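Tresance Picking Cell Planner, single-arm license

I've been using the Planner since February, and I'm the one at Hirkby who has to turn "we should get a robot" into a number somebody can sign. So this page is written by a buyer who ended up helping to sell the thing (hi, I'm Jonatan Nyberg, and yes, they let me write it my way).

What you get is a simulated picking cell you can mess around with before you spend money on a real one. You choose an arm, choose a gripper, throw in the kind of items you need handled, and try out the layout. The license is $1,500 a year and covers 4 seats, which was plenty for us. The starter library has 16 household-type items in it, and you can load your own shapes if you have the files.

My favorite part is the budget sheet! Every time you swap a gripper or add a camera, the sheet updates, so you can sit in a meeting and watch the total climb while Ottar Sjöberg from purchasing makes faces at you. It also keeps a list of the stuff I always forget, like mounting plates, cables, spare finger pads and the hours you'll need from an electrician.

A mixed set with a mustard bottle, a cracker and a black spring clamp, among other things:
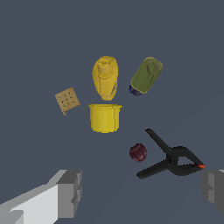
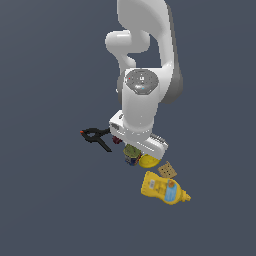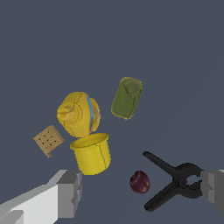

Do I need to have picked an arm before I buy the license?

You can start with none at all. The Planner comes with a set of generic arms, and you can switch to a specific model later without redoing your layout or your budget sheet.

A few more things I'd want to know if I were in your chair. It runs on an ordinary office desktop, though I'd go for one with a decent graphics card if your layouts get busy. Setup took me a morning, most of it waiting for our IT folks to approve the install. Training is a video call with Magdy Mansour, who is very patient, and it costs $220 per session (we booked one and it was enough).

The license doesn't include any hardware, and the sheet uses list prices, so get real quotes before you promise your boss anything. I left a cushion in ours for shipping and I'm glad I did.

To order, or to ask for a trial seat, write to Cyril Goodall at the Tresance sales desk and tell him what you're hoping to pick up and how many seats you need.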